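Wuvdale notebook, folding table
19/04/2020, S. Gatti
Print | E-mail this page

Back to the folding notes, which I have been meaning to write up properly for ages (sorry, all). The light green cotton is a lovely soft thing but it does love a crease, and I still favour the big white table by the drinks shelves, where there's room to lay it right out.

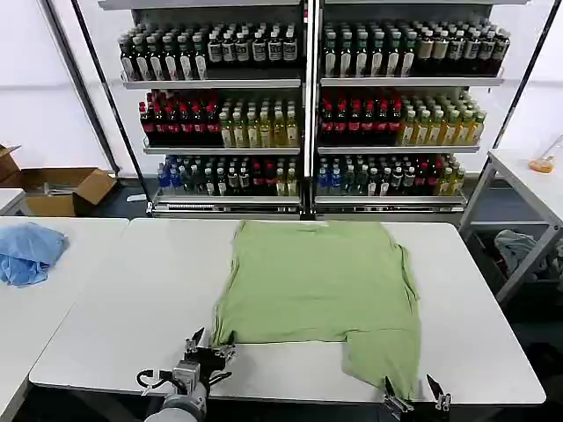
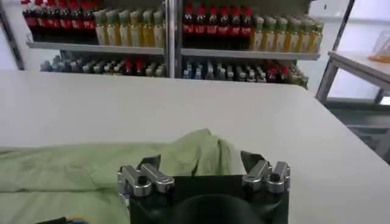
Light green on white, and my poor eyes. Must ask Prestilero for a darker colour next order, maybe navy.

Ortuño reckons I should smooth from the collar down before touching the hem, and that sleeves can wait till the body is flat. Will try it on the next pile, about 100 to get through.

Last updated by S. Gatti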